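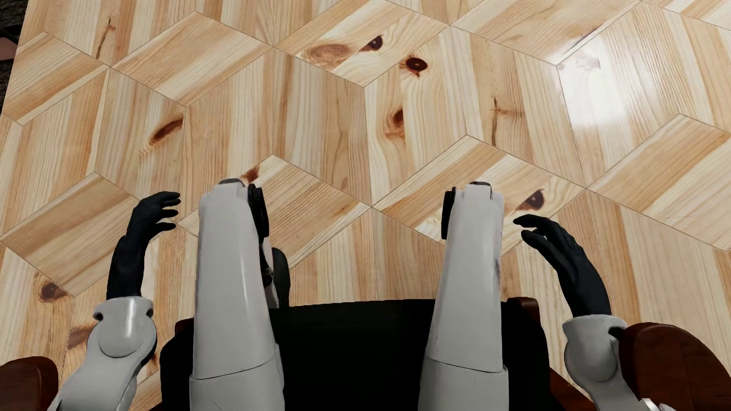 Figure 5-1. Head camera view, robot seated, both hands open beside the legs.

5. Seated start pose

The Drastis loads standing by default. For seated work in the Narnimness room, change the start pose and check it from the head camera before any session is recorded. Do the steps in order. The arm check depends on the leg check.

5.1 Before you start

Close any teleoperation client that is still connected. The simulator accepts a second client without a warning, and the two will fight over the arms.

Set the physics step to the seated profile. Gravity stays on.

Note: The room file was rebuilt in March. Files saved before that place the chair too low and the thighs sink into the seat.

5.2 Legs and seat

1. Load the room, then the chair, then the robot. If the robot is loaded first it falls before the chair exists.
2. Choose Pose > Seated and wait for the joints to stop moving. This takes up to 60 seconds on a slow workstation.
3. Open the head camera and tilt it down until both legs are in view.
4. Check that the leg shells point forward with a clear gap between them. The black seat should show in the gap.
5. Check that neither leg touches the brown pieces on the outer sides. If one does, move the chair and leave the robot alone.
6. Lock the hip and knee joints.

Caution: Do not lock the knees while the contact indicator is flashing. The solver stores the overlap and releases it when the joints are unlocked – usually by throwing the robot off the chair.

Leave the arms parked out of view while you do this. It is much easier to judge the gap without the hands there.

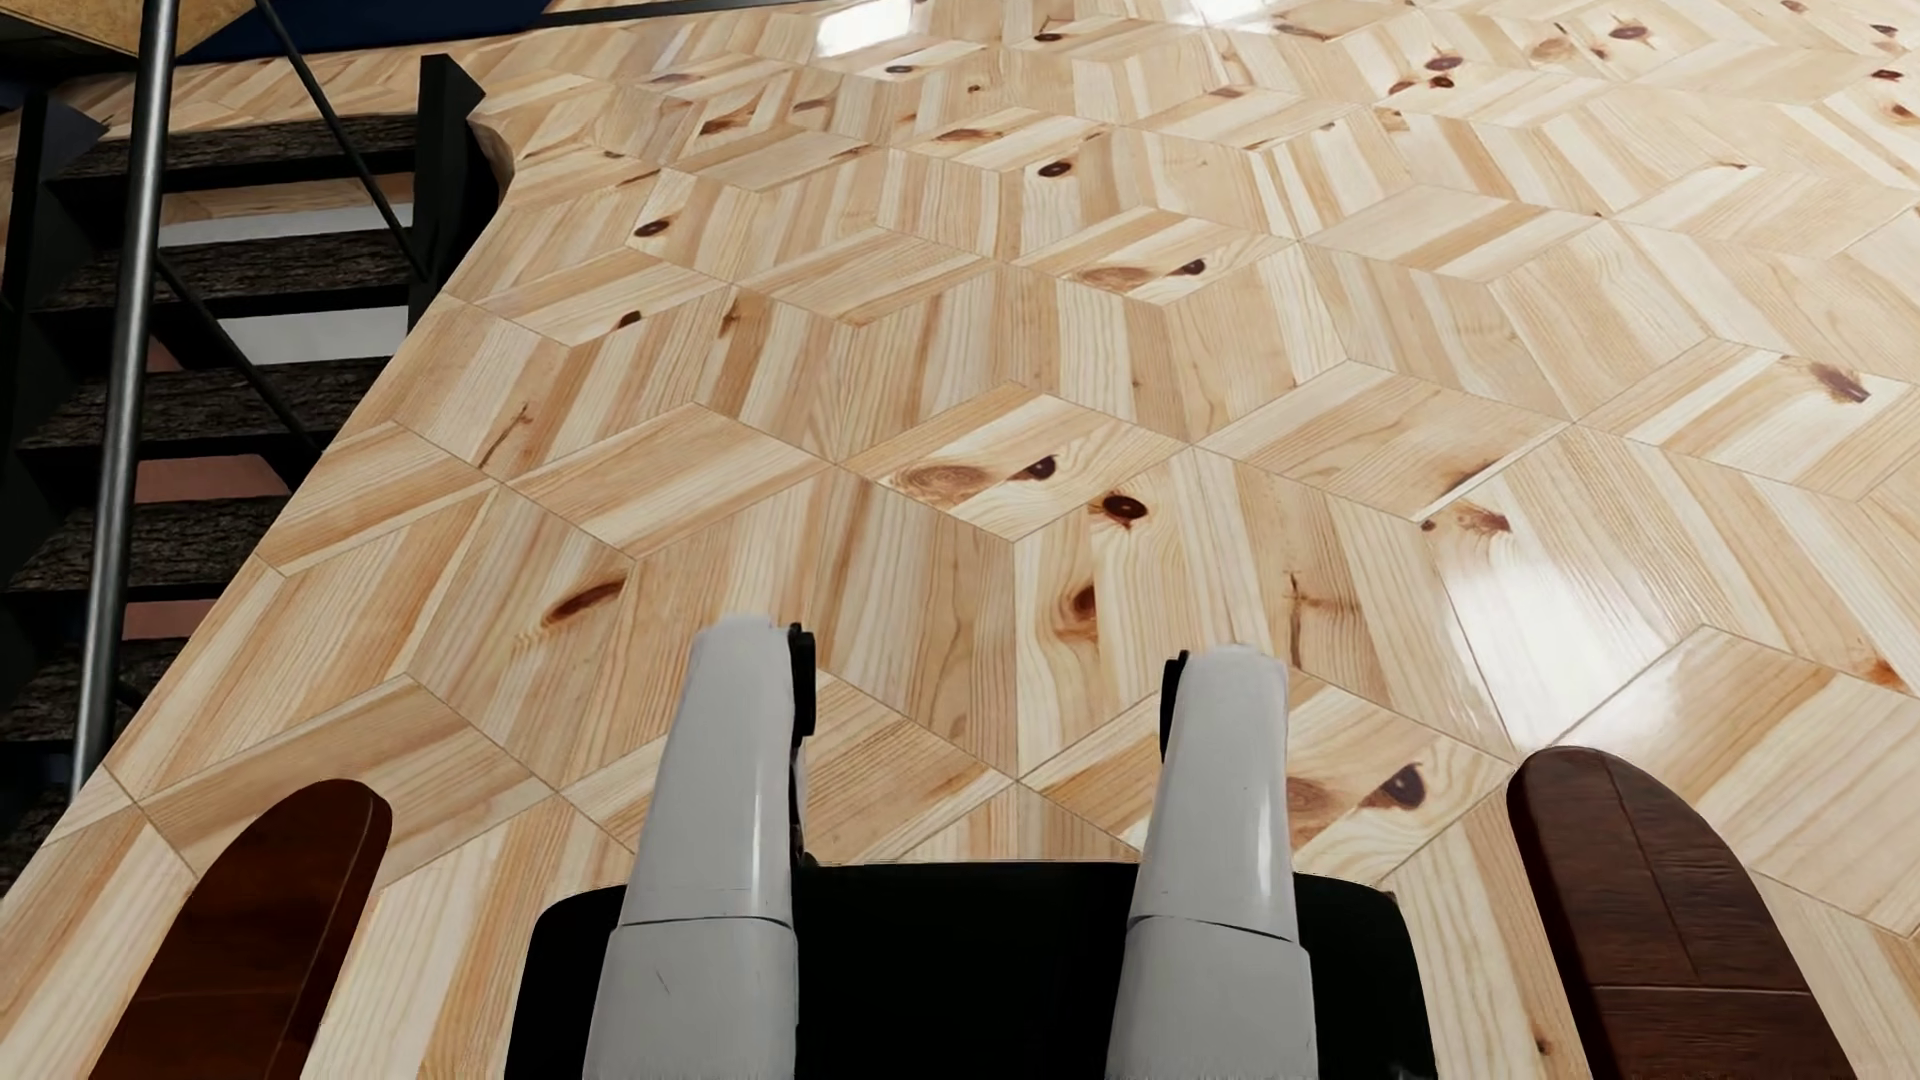
5.3 Arms and hands

1. Unpark both arms at 50 percent speed. Full speed is for a pose that has already been checked.
2. Bring the hands up on the outer sides of the legs. The fingers should be open and slightly curled, with nothing in them.
3. Hold for 17 seconds and watch the wrists. A slow drift means the wrist offset has not been loaded. Reload it from the robot menu and repeat the hold.
4. Move the hands inward until they face each other with a small gap between them. Stop if the fingers of one hand touch the other. 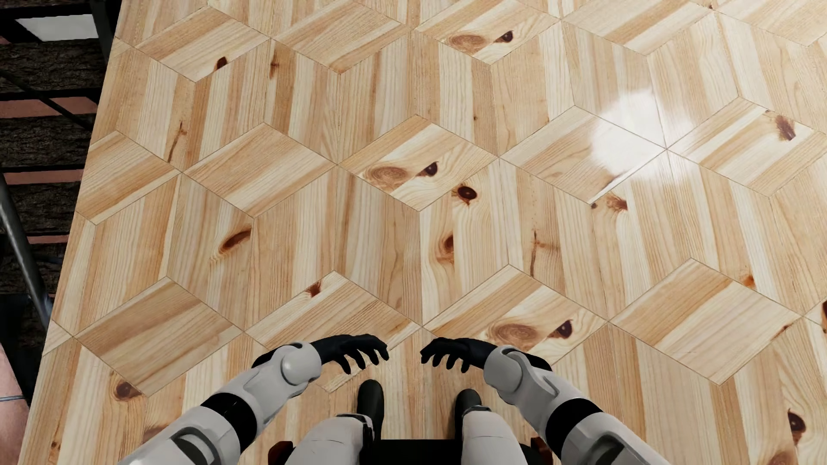 5. Compare the two forearms. They should come in from the lower corners at a similar angle. If one sits clearly higher, zero that shoulder and go back to step 2.
6. Save the pose under a new name. The default seated pose is shared, and overwriting it changes the start for every user of the room.

Note: Glare on the pine parquet moves with the head. It is part of the lighting and does not need correcting.

5.4 If the pose will not hold

Hands drop after saving: the arm gains are still set for standing. Load the seated gains.

Head view is tilted: reset the neck before you touch the camera mount.

Robot slides forward on the seat: raise seat friction one notch and reload the room. Further changes to friction go through Weronika Marciniak at Pellthorpe.

Section revised October 21, 2022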